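April 4, 2018

I spent most of the evening on the release step. The controller used to open the gripper as soon as the planner reported that the arm had reached its goal, and the planner says that a little early. Hiếu Trịnh suggested checking the joint readings instead, so the script now waits until they hold steady for five cycles before it sends the open command.

The task itself is the same as last month: green cubes, from the plate to the bucket.
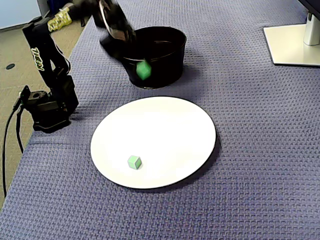
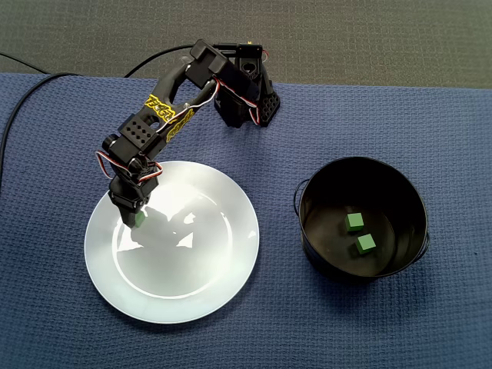
The other change is in the logging. Each pick gets its own file now, with the target pose, the measured pose and the time between them. I had 728 lines in one text file before and could never find the run I wanted. I named the viewer Faltine, and it only does two things: plot a run and lay one run over another.

I still don't like how the planner picks its path back to the plate. Sometimes it swings the elbow wide for no reason I can find in the cost terms. Misaki Katayama thinks my joint limits are in the wrong order in the config, so I'll check that next.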